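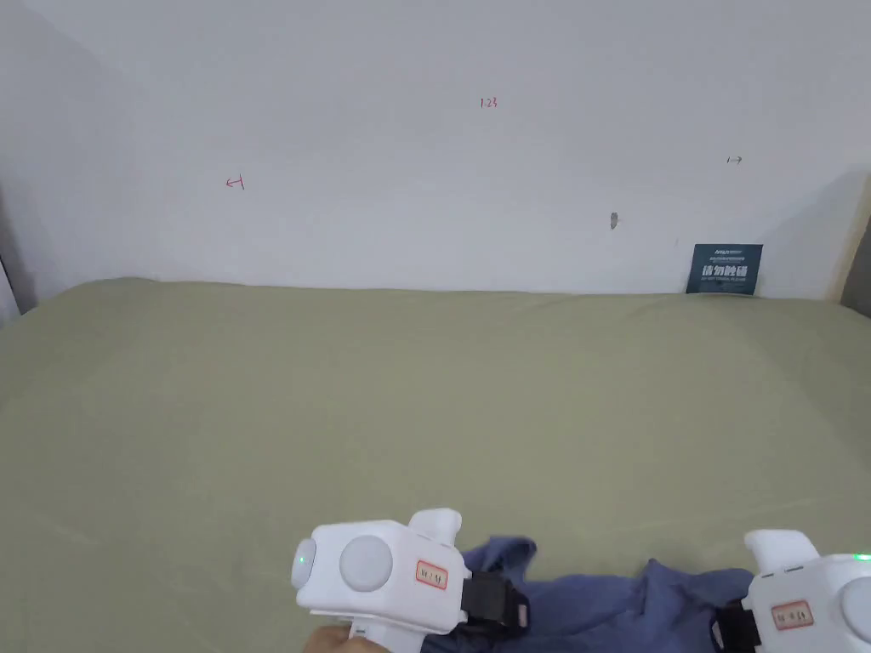 Blue fabric on the olive-green cloth, white wall behind.

Home Posts Buildings Reading About

Notes on the courtyard at Kimholm

4/8/20

I have been working through the drawings for Kimholm again, mainly the courtyard sheets. The house was designed by Florencio Benítez for the Lozano family and it is usually discussed for its roof. The courtyard gets a sentence or two in most write-ups, generally to say that it is square. It is not square. The plan gives it as 252 inches by 202 inches, measured to the face of the brick, and the long side runs east to west.

The proportion matters for two reasons. First, the roof beams span the rooms on the north and south sides and stop at the courtyard wall, so their spacing sets the positions of the posts around the opening. On the long sides the posts fall evenly. On the short sides they do not, and Benítez moved the corner posts inward to take up the difference. That is why the corners look open from inside the house. I had always read this as a styling choice, and it may have been that as well, but the framing plan shows the spacing was fixed before the corners were drawn.

Second, the short dimension controls the winter sun. With the eaves as drawn, the low sun in November clears the south roof and reaches the lower part of the north glass. If the court were as deep as it is wide, the sun would reach the floor behind the glass too, and I assume that was wanted at some stage, as an early sketch shows a deeper court with a paved floor running straight into the living room. The later sheets drop the paving and raise the sill.

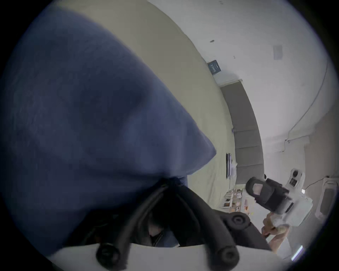 The drainage is the part I still can't fully explain. There is one drain, off center, close to the west wall. The paving falls to it in a single plane, which means the east edge sits noticeably higher than the west. A section through the court shows the door thresholds all at the same level, so the step down at the west door is larger than at the east door. Most architects of the period would have put the drain in the middle and pitched the paving from all sides. A single plane is easier to lay and has no diagonal joints. It also puts the wettest spot next to a wall, and the wall detail shows only one course of protection below the brick.

I compared this with the Dumberg house, which Benítez drew a few years later. It has a similar court with the drain in the center and a shallow gutter along all four walls. Someone seems to have learned something in between. Whether Kimholm had water trouble I can't say. The letters I have seen deal with the kitchen and the cost of glass.

The planting plan is very thin. It shows one tree, not named, with a circle for the pit and a note reading "by owner." The pit is large for the court and the foundation on that side is deeper than elsewhere, so the tree was allowed for from the start.

The full set runs to 500 sheets, and I have been through less than half. The electrical sheets are next, along with the Jivarano addition, which changed the east wall and may have moved a downspout. If the downspout was moved, the present fall of the paving might not be the original one, and the section I described would need to be read again. I will post the corrected plan once I have redrawn it at a larger scale.

Share 202 shares 4 comments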